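Re: [dimaculangan-users] Fingers keep closing after grasp, card bent

Hello all,

Thank you for the fast answers. I reply below the quote.

On 5/25/18, the Burnby bench wrote:
> We had the same fault in December with the Fastel driver. Please
> check first if your force limit survives a restart. On our side it
> went back to the default value, and the default is 800. For a
> playing card this is far too much. Can you also tell us at which
> step it happens, at the pick or at the hold?

It happens at the hold. The pick is normal. The task is the card table one: take one card, keep it upright between the fingers, wait for the next command. During the wait, the fingers should stay at the width they have reached.

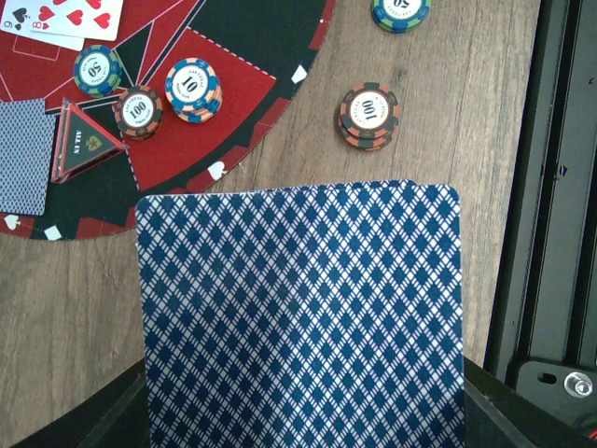
In our logs the width is stable for 5 seconds and then the driver sends a second close command, which our script did not ask for. I went through 131 holds from the last version of the script and found the second command in all of them. Before, we did not notice it, as our limit was set to 80 and the fingers could not do much with it. After the update to Pader the limit was not loaded, exactly as you wrote, and the first card was bent.

The bent card is not important. What worries me more is that the stop button in the Pader window did not open the fingers. It stopped the arm, but the grip stayed closed with full force until we cut the power. My colleague had his hand near the table at that moment. He was not hurt, but I would like to treat this as a safety matter and not only as a driver fault.

For now we do only approach moves with open fingers over the deck, and no grasp. 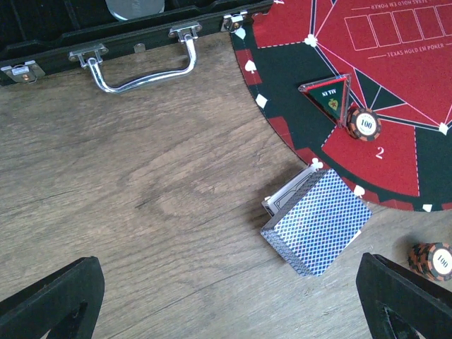 Reading time: 2 min

I have two questions.

1. Is there a way to make the driver refuse to start when the limit file is missing? I would prefer an error to a silent default.

2. Does the stop in Pader reach the Fastel driver at all, or only the arm controller? In the manual I could not find it.

I can send the logs to anyone who wants to look. They are too large for the list.

Best regards,
the Dimaculangan test bench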